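Tesgate bag handling study: frequently asked questions

Answers to the points raised most often about the method and the first set of results. 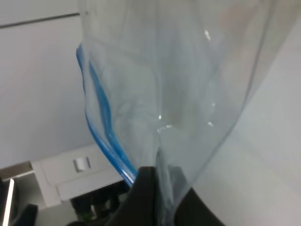
Wrist camera view: clear zip bag held at its gathered end between the gripper fingers.

What is being studied?
Grasping and moving thin transparent bags using images from the wrist camera alone. The policy receives no depth data. Clear film returns poor depth readings, and earlier work at Hekstead lost many grasps to holes in the depth map.

How much data was used?
The training set holds 2,175 demonstrations. A further 745 were kept back for offline checks and were never used for training.

Why zip bags?
The coloured closure gives the model one edge that stays visible when the film takes on the colour of whatever is behind it. Plain bags with no closure are covered in a separate set, which is not yet released.

Does the policy need to see the whole bag?
No. Once the bag is held it often fills most of the image and its far end lies out of view. The labels mark only the gathered region, the closure and any seam that can be traced. Labellers were told not to guess at hidden edges.

How are reflections handled?
Glints are left in the images. Masking them was tried and made grasp point error worse, probably because the mask also removed folds that the model relies on.

What counts as a successful grasp?
The bag must stay between the fingers through a lift and a sideways move, with no second attempt. A bag that slips but is caught again is logged as a failure.

How does the method compare with the baseline?
The Đoàn baseline picks the nearest fold. Over 13 bag types, ours had the higher success rate on all but 2. Both exceptions were small bags with stiff film – these rarely gather into a narrow neck, and the policy tends to close too early.

Can it be run on other grippers?
It has been tested only on two-finger parallel grippers. Different finger widths need a new camera calibration and a short round of fine-tuning.

Where is the code?
In the Gristmont repository, under the film handling branch. Model weights are stored separately and must match the branch version.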